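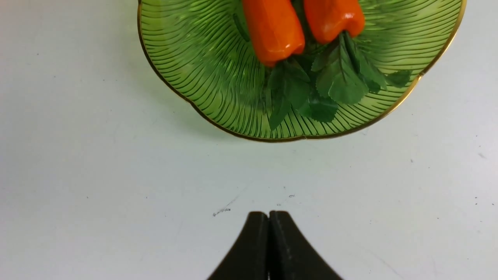

Most of the problems in our kitchen class start on the table, long before any student has written a line of code. I help with the robot club at the Gerlach school in Hudow, and for the second year our students prepare for the table round at Gotavwood, where a robot arm must clear and set a small table with ordinary kitchen things. We call our project Utus. The pair of artificial carrots on the green glass plate is one of the tasks that the students asked to keep, and it is harder than they expected. The glass lets the white of the table shine through, the gold rim catches the light on one side more than on the other, and the leaves of the two carrots lie over each other, so it is not easy to decide where one carrot finishes and the next one begins. I have written down what we learned about such tables, mostly small household tips, for other clubs and for parents who want to let a child practice at home.

Choosing the dishes

Use dishes which you can lose. Thrift shops and grandparents' cupboards are the best source. We take one difficult plate for every three easy ones, and the difficult plate comes out only when the easy ones go well. Easy means one color, no pattern, a flat bottom and a rim that stands up a little. Difficult means clear or half clear glass, a shiny edge, deep ridges, or a wavy outline.

A plate with a wavy outline has one more trap. If the program looks for a circle, it finds a circle that is nearly right, and the students believe it for two weeks. Let them draw the found outline over the real picture and look at it with their own eyes. In our group this was the most useful evening of the whole autumn.

Before the first use, pass your finger along every rim. A small chip is enough reason to put the plate away. Plates with metal decoration should be washed by hand in warm water with a soft sponge. The dishwasher makes the gold dull, and then your photos from September do not agree any more with your plate in February.

Put a dot of nail polish under each plate, at the same place on the rim, so you can turn it to the same position every time. With ridged glass this makes a real difference. One quarter turn, and the dark lines go in another direction.

Choosing the food

Real vegetables are cheap but they change. A carrot on the table is soft by the end of the week, and a tomato may leave juice in the joint of a finger. We tried it one month and went back to plastic and foam. Look in craft stores after the spring and autumn decorations are reduced.

Things to check when you buy artificial vegetables:

Is the skin shiny? Shiny skin gives white spots under the lamp. You can make it less shiny with very fine sandpaper, 1000 or finer, but try it on the back first.

Are the leaves fixed well? Pull each bunch gently. If it comes out, put a drop of hot glue in the hole and push it back. Leave it overnight before a machine pulls on it.

Do you have a second piece? Buy two of each kind at the same time. The shop will not have the same one later.

Is it heavy enough to stay? Very light foam pieces roll away at the first touch. You can cut a small opening at the bottom, put in a metal nut, and close it with glue.

We keep the vegetables in a flat box with paper between the layers, with the leaves all in one direction. If they are thrown in a bag, the leaves get folded and keep the fold. Steam from a kettle helps against this, held at a distance, and an adult should do it.

The table surface

White is good for seeing and bad for staying clean. Every scuff and every dark speck on a white top is one more thing which the program can take for an object. A crumb next to a plate has cost us a full afternoon. You have two choices: clean it very well, or leave the small marks and teach the program to ignore anything so small. We do both. Cleaning is for the class evening, and for the last month before the competition we stop rubbing out the old marks, as the tables at Gotavwood are used by many teams and they are not new.

For normal dirt, warm water with one drop of dish soap, then a second cloth with clean water, then dry. For gray rubber marks, a melamine sponge with very little pressure. For pencil, a white eraser. Please do not use scouring powder. It makes the surface rough and after this it takes dirt twice as fast.

Tape is better than pencil for marking positions. Take paper tape, small corners only, and remove it the same evening. Tape left over the holidays leaves glue, and the glue collects dust in the exact shape of a corner. Cooking oil on a tissue takes this glue off, and afterwards you must wash the oil away with soap.

Light

Colored glass throws its color on the table. With a green plate, the white next to it also becomes a little green, and a program that looks for "everything green" will then find a plate that is too large. The students discovered that it helps to have two weak lamps from opposite sides in place of one strong lamp. A sheet of baking paper in front of the lamp makes the light soft, but it must not touch the bulb. Use only LED lamps for this, they stay cool enough.

Close the curtains, also on a cloudy day. Write on a paper card which lamps were on, and put the card in the same box as the plate.

Care of the gripper fingers

Dust and a little grease from the hands are enough to make the fingers slip. We wipe them before each class with a cloth that is damp with alcohol, then wait until they are dry. Power off for this, always, and the plug in the hand of the person who wipes. I repeat this at the start of each class and the students can already say it together with me.

Check that the two tips meet well when they are closed. Hold a strip of printer paper between them, close them, and pull. The paper should be held the same on the left and on the right. If it turns while you pull, one finger is not straight.

For the fruit and vegetables with a smooth skin, a thin piece of rubber from an old bicycle tube, fixed with double-sided tape, can help. It costs nothing and it can be changed in a minute. Check first in the rules of your competition if it is allowed.

How to build up the task

Begin with one vegetable on the bare table, well away from everything. After this, one vegetable on a plain plate. After this, two vegetables with a hand's width between them. Only then put two side by side with the leaves touching. Our younger students went directly to the last step, and they lost the wish to continue, so now we have a rule: 20 good tries in a row before the next step. They write the tries in a notebook with squares.

Tell them to hold the carrot at the orange body and to stay away from the leaves. Leaves bend, and two bunches that lie over each other will lift together. When it happens anyway, let the arm go back, and start again from the beginning position. Do not let anybody correct it with a hand while the arm has power.

The arm should come down slowly near glass. We have limited the speed to 80 millimeters per second for everything that is lower than a drinking glass. It looks boring. We have broken much less.

Put a folded dish towel on the floor on the side where the things usually fall.

Notes and photos

Save the bad tries too. A folder with only good pictures is nice for the parents' evening and useless for finding an error. We have now 1014 photos of plates in our Utus folder, and around 200 of them are blurred or too dark, and I do not allow anybody to delete these before a student has looked why.

Give the files a name with the plate, the vegetable and the lamp card. "Green, two carrots, card B" is enough.

What to have in the box

Two clean cloths and one old one. Dish soap in a small bottle. Alcohol wipes. White eraser. Paper tape. Baking paper. Hot glue sticks, the gun stays with the adult. Nail polish, any color. The notebook with squares and two pencils, one of them always disappears.

If your club also goes to Gotavwood, bring your own towel and your own extension cord. The tables there have one socket each, and last year ours was on the wrong side.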